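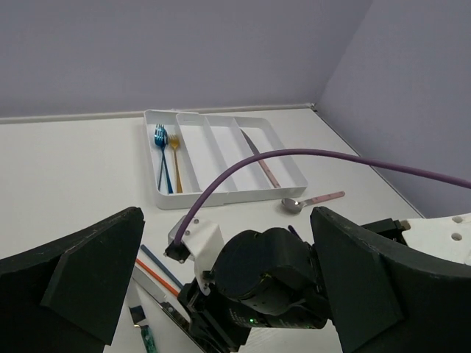

Which way round should cutlery lie in the tray? Heads to the back, handles to the front, so the part you pick up is always the part nearest your hand.

Setting Up Your Sureck Cutlery Tray
Section 2: Filling the tray

We love this bit! Ten minutes of sorting and you'll enjoy the result every breakfast time. The steps are the same for plain steel and for the coloured Brustano sets.

1. Tip everything out on to a clear worktop and group it by type. Colours can wait.

2. Start with the forks. Lift each one by the handle and lay it down gently, tines to the back. Metallic finishes look marvellous with the light on them, and they stay that way longer if you don't drop them in from a height.
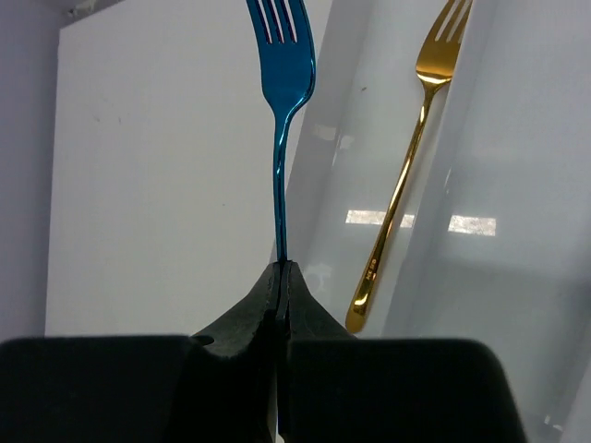 3. Nest forks of the same shape together. Mixed colours can share a compartment quite happily (blue next to gold is a cheerful pairing).

4. Give knives a compartment to themselves, blades to the back.

CAUTION: Sharp kitchen knives don't belong in this tray. Keep them in a block or a blade guard, well out of children's reach.

5. Put spoons in last, bowls to the back, stacked one inside another. If they start to slide about, you have room for more!

Changing the layout

Fancy a different order? Empty the tray completely first. Shuffling things from one compartment to the next always takes longer, and it's a good excuse to wipe out the crumbs. Use a soft damp cloth, get right into the corners and dry the tray before refilling.
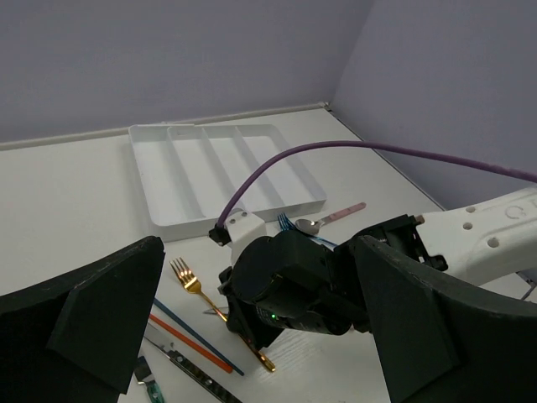 Fig. 3. Tray empty, four compartments.

NOTE: Chopsticks, straws and stirrers can go in too. Lay them lengthways and keep them apart from the forks, as thin sticks slip between the tines and come up with them when you're in a hurry.

6. Work through any loose pieces a few at a time until the worktop is clear. 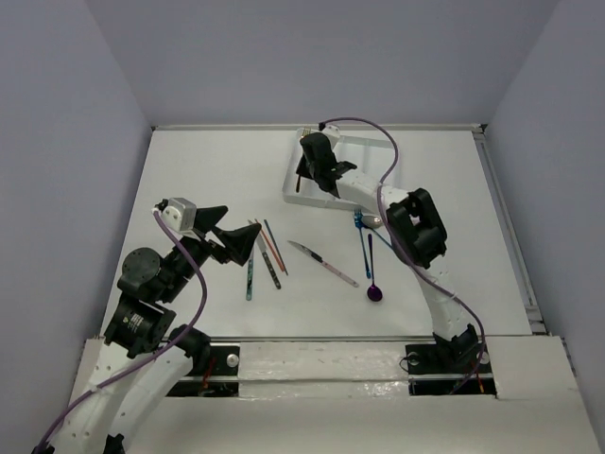
Isla Rakena wrote to us that she keeps teaspoons in the front half of the spoon compartment and dessert spoons behind, and hasn't picked up the wrong one since January. We tried it and we're converts.

7. Slide the tray into the drawer and open and close it twice. If a handle catches, turn to Section 3, Drawer Fit.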